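Changes to the Tolcombe Household Recycling Round

Posted in December by the Communications Office
12 comments | 105 shares

Residents of Tolcombe and Clendurcombe will receive a revised recycling service from the start of the new year. The changes follow the award of the collection contract to Martens, which takes over the round from the previous operator in January. This item sets out what will be collected, when containers should be put out, and how the service will differ in the outlying lanes.

Under the present arrangements, paper, glass, tins and plastic bottles are placed together in a single green box. From January, paper and card will be collected separately in a blue reusable sack, which will be delivered to every household before the first collection. Glass, tins and plastics will continue to go in the green box. Food waste is not affected, and the small brown caddies will be emptied every week as they are now.

The decision to separate paper was taken after a review of the material leaving the Zultska Road sorting site. Paper that has been mixed with glass is often damp or contains small fragments, and a good part of it cannot be accepted by the mill. Material that is turned away must be disposed of at a higher charge, and that charge falls on the general budget. Keeping paper apart from the outset was considered the simplest remedy, and it requires no new machinery at the site.

Collections will take place once a fortnight. The blue sack and the green box will be emptied on the same visit by a vehicle with two compartments, so households will not need to remember a further date. Containers should be at the edge of the property by 7 am. Crews will not be able to return for containers put out after the vehicle has passed, and residents who miss a collection are asked to keep the material until the next one or to take it to Zultska Road.
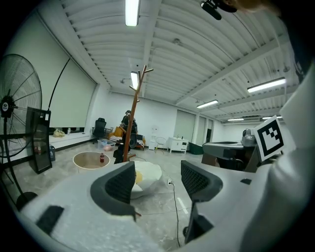
Can shredded paper go in the blue sack?

Shredded paper should be placed in a closed paper bag or a large envelope before it goes in the sack. It will not be collected loose, as it blows into the road during emptying and is difficult to recover.

Card should be flattened and, where necessary, cut down so that the flap of the sack can be closed. Large boxes left beside the sack will be taken only during the first collection after the Christmas holiday, when additional space will be made available on the vehicle. Wrapping paper may be included provided that it has no foil, glitter or plastic coating. Ribbons and bows should be removed. Drinks cartons are not classed as card for this purpose and should be placed in the green box with the plastics.

Separate provision has been made for the 105 properties which the standard vehicle cannot reach. These are chiefly in the narrow lanes above Clendurcombe and along the old quarry track. A smaller vehicle will serve these addresses on the same fortnightly pattern, but at a later time in the morning. Each of the households concerned will be notified by letter, and containers at these addresses may be put out up to 9 am. Four shared collection points in the same area will be retained, with the signs at each renewed to show the new arrangements.

Residents who have difficulty carrying containers to the edge of their property may apply for assisted collection. Crews will then fetch the sack and box from an agreed place and return them once they have been emptied. Those who already receive this help need not apply again, as existing records will be passed to Martens before the contract begins. New applications may be made on the form held at the Tolcombe office and normally take 15 working days to be settled.

One blue sack will be supplied to each household without charge. A second may be requested where four or more people live at the address. Sacks that become worn in ordinary use will be replaced free of charge, while those that are lost may be replaced at the office counter for a small fee. It is recommended that the house number be written on the white panel in permanent ink. The sacks are weighted at the base, but residents in exposed positions may wish to tuck the empty sack inside the box.

The Zultska Road site will remain open to residents throughout the change of contractor. Its winter opening times are unaltered, and garden waste, small electrical items and textiles will be accepted as before. The site will close at noon on Christmas Eve.

A printed calendar showing collection dates for the coming 12 months will be delivered with the blue sack. Any household that has received neither by the end of December should contact the Tolcombe office, where further copies of the calendar are available in standard and large print.

12 comments | Share this item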